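Gralta TC-2 fitted tablecloth: three months on a work table

The Gralta TC-2 is a polyester cover sold for folding and banquet tables. I bought two in March, one green and one black, for the craft room at Birside, where the tables are wiped down and reset several times a day. Price was $45 each from Liew.

Fabric. The weave is tight and the finish is matte. The label gives no weight, so I cannot compare it directly with the Brirar cover it replaced, but the Gralta is stiffer in the hand and less transparent over a light table. Both samples measured within half an inch of the stated size before washing.

Washing. I ran the green one through 45 cold cycles with low tumble drying. Length shrank one inch, width did not change measurably. The hem stayed flat except at one corner, where the thread had pulled and needed four stitches. Color loss was slight and even — visible only next to the unwashed offcut from the hem.

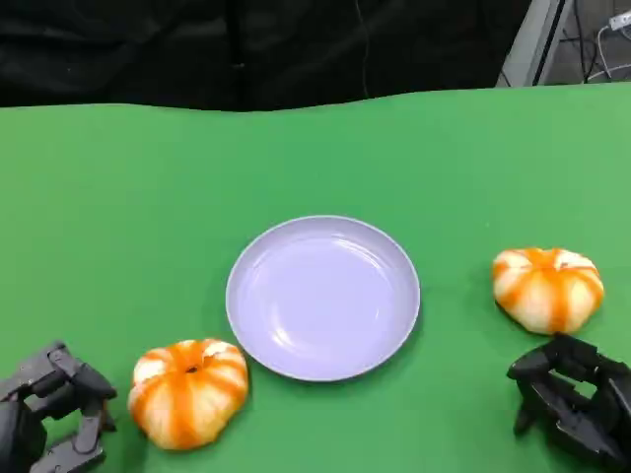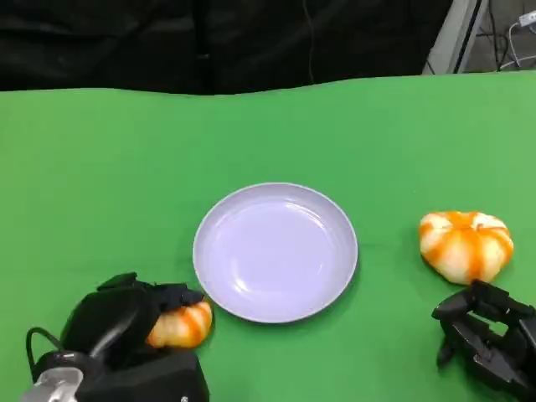

Green cover, pale plate.

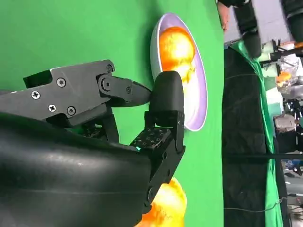
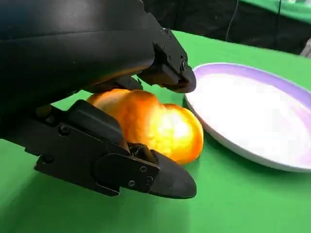 Stains. Coffee, mustard and washable marker came out in one cycle. Candle wax left a faint ring after scraping and a warm iron through paper. Olive oil was the worst result: two cycles with dish soap, and the spot still shows in low side light.

Grip. The underside is uncoated. On a laminate top the cover creeps when heavy items are dragged across it. Clips fix this, but none are included, and the thin ones sold by Liew will not open far enough for a thick table edge. Adi Ngau lent me a roll of shelf liner, which works better and costs less.

Creases. Fold lines from the package survived the first wash. A medium iron removes them — high heat leaves a shine.

I would buy the green again. The black collects lint and has gone back.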